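Notebook Index Evaluations Purchasing Archive

Workshop notebook, July
Subject: Ludano two-arm bench kit, on trial from Kidley

Entry opened 14.10.

The kit remains on loan until the end of the month, after which it is to be purchased or returned. The quoted price covers both arms, the rail, two controller boards and 6 hours of remote support. Spare gripper pads are charged separately, and Kidley has been asked to confirm the price for a set.

Both arms were homed and the joint limits checked against the supplied sheet before work began. The left shoulder required a second homing pass. Speed was held at the lower setting throughout. The task was the handling of orange sheet material on the tiled surface, with the arms working from the same rail.

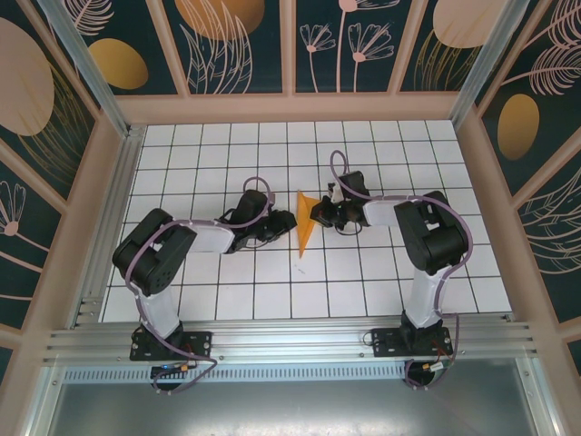

Both arms over the orange piece, grippers close together.

The supplier's manual gives the minimum safe distance between gripper tips as 3 mm. In the opinion of this workshop that figure is too small for unattended running, and any purchase should be conditional on a wider default in the Ukik control software. The setting can be changed at present, but it reverts when the software is restarted. This was reported to Kidley last month and no date for a correction has been given.

Cable routing is to be reviewed. The loops leave adequate slack at the wrist, though colleagues should check them by hand before any change to the arm positions. The clips supplied with the kit are not to be used on the forearm.
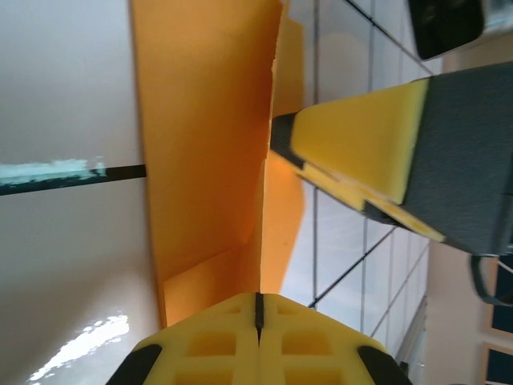 Yellow gripper, folded orange sheet and sponge, close view.

The wrist view is of use when setting up an approach to a fold, and operators are asked to keep it open alongside the fixed view. The log holds 300 entries before the oldest are overwritten. It should therefore be exported at the end of each session to the Do folder, under the kit's name.

Outstanding: pad price; software default; written terms for repair after the loan period. The rail bolts are to be checked again before the next session.

Workshop Evaluations. Contact: bench desk, extension 175. © Workshop Records. Back to top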